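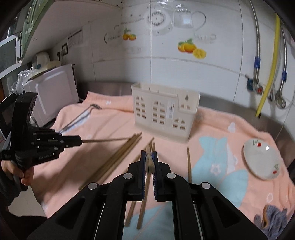
Chopsticks out on the pink cloth, mid-sort

Kitthorpe Household Forum > Kitchen > Drawers and clutter

velik_22
Started on the chopstick drawer on 5th March and would like some opinions before I lose heart. They are all wooden, all some sort of brown, and every one of them believes it is single. I've got them out on a cloth and I'm trying to match them up by length and how thick the blunt end is. How fussy do I need to be?

Koutsoukos
Not very. Two sticks, same length, done. You're eating noodles with them, not entering them in a show.

damp_larder
Disagree with the above. Thickness matters more than length. A fat one and a thin one cross over the moment you pick up anything round, and then there's a dumpling under the cooker until June.

Koutsoukos
I've eaten with odd ones for 29 years and my floor is spotless.

damp_larder
I'd like to hear that from the floor.

velik_22
Right, so length first and then thickness. What about keeping them together afterwards? I was going to use elastic bands.

enel
No bands -- they go sticky in a warm drawer and leave a mark on the wood. Stand them in a tall jar, thin ends up. Also line them all up facing the same way before you start pairing. I can see you've got a bundle on the left with the tips together, so do that with the rest and the odd lengths will show themselves.

damp_larder
Thin ends up is how you get stabbed reaching for the whisk. Thin ends down.

enel
Thin ends down and they sit in whatever is at the bottom of the jar. There is always something at the bottom of the jar.

Koutsoukos
Nice cloth, by the way. Is that a little flower on the blue bit?

velik_22
It is. Glad somebody's looking at the important part. What do I do with the ones that won't pair?

Koutsoukos
Seedlings. Tie the tomatoes to them.

damp_larder
For once, agreed. Keep one back for poking the sink plughole.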